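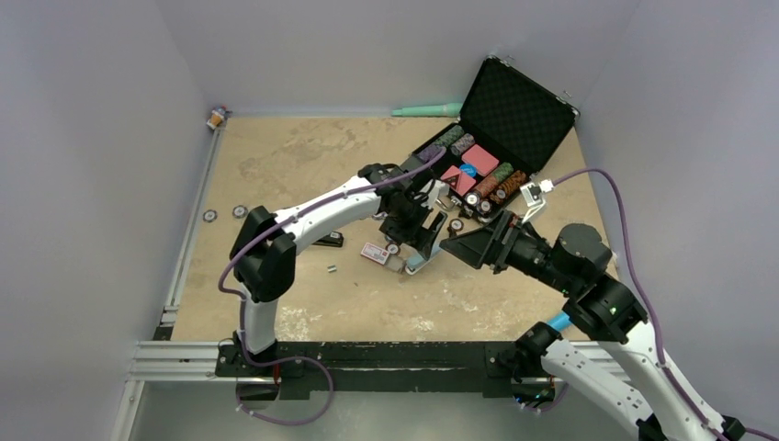

Batch cooking dried beans: scaling salt and soak time
Forum: Meal Prep and Planning

clerk_of_beans
I cook 500 g of dried chickpeas every other week and portion them for lunches. Up to now I have soaked overnight in plain water and salted at the end. The Clerkent recipe card says to salt the soak instead and drop the final salting. Has anyone compared the two at this batch size? The skins on my last batch split on more than half the beans.

Aline
Salt the soak. I use 37 g of salt in enough water to cover by three inches, eight hours on the counter, then drain and rinse. Skins hold together much better and the inside cooks evenly. I still taste at the end and usually add a little.

potlid
Disagree on the rinse. If you rinse, you lose control of how much salt goes into the pot. Drain only, then cook in fresh water with no salt added.

Aline
The amount left clinging to the surface is small compared to what the beans took up. I have done it both ways and could not tell the bowls apart. The cooking liquid was a bit saltier without the rinse, so it matters if you save it for soup.

potlid
I do save it for soup.

Fandlow
Split skins are more often a boil problem than a salt problem. Bring to a boil, skim, then turn down until the surface barely moves. What burner setting are you using?

clerk_of_beans
Medium the whole way, lid on. So that is probably a rolling boil under there.

Fandlow
Then change that first and leave the salt alone for one batch. Otherwise you will not know which one fixed it.

Đồng
I run mine in the oven. Covered pot, 133 C, starts hot from the stovetop. No stirring and very few broken beans. Check at 75 minutes, then every 15. Old beans can take twice that - mine from the bottom of the bin did in October.

potlid
Oven is a lot of energy for one pot of beans.

Đồng
I put a tray of sweet potatoes on the other rack. They are slow at that temperature but they get there.

clerk_of_beans
Update. Same bag, plain soak, low simmer with the lid cracked. Far fewer splits. Portions came out at 188 g drained, which fits my containers. Next batch will be the salted soak at the same heat.

Aline
Good. Cool them in the liquid before you portion. They wrinkle if you drain them hot.

Fandlow
Shallow container for the cooling if you do that, and into the fridge within two hours. A deep pot stays warm too long.

potlid
Still would not rinse.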